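Sotomayor Ceramics open day, November

We got to Hultport just before the doors opened and there was already a line down the steps - for pottery! I had pictured a dusty shed with a kiln in the corner, and then we walked into a hall that smelled of wet clay and coffee, with people throwing bowls everywhere you looked.

Amancay Farías led our tour and let us stay 15 minutes over time in the glaze room, bless her. She showed us a green called Levosholm that only comes out right if the kiln cools slowly. I asked far too many questions. My sister bought two mugs in it and I'm still jealous.

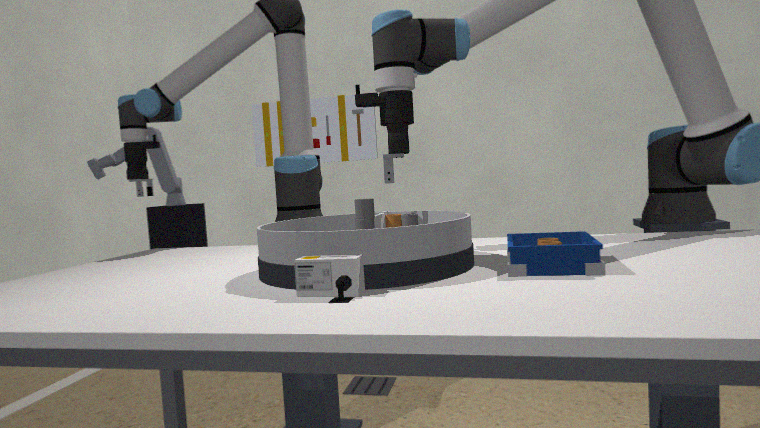 Page last changed: November, 2 p.m.

After lunch we tried the wheel ourselves. Mine collapsed twice, but the third one stood up and I carried it around like a trophy. Go if you can, wear old shoes, and try the plum cake at Nenier across the street.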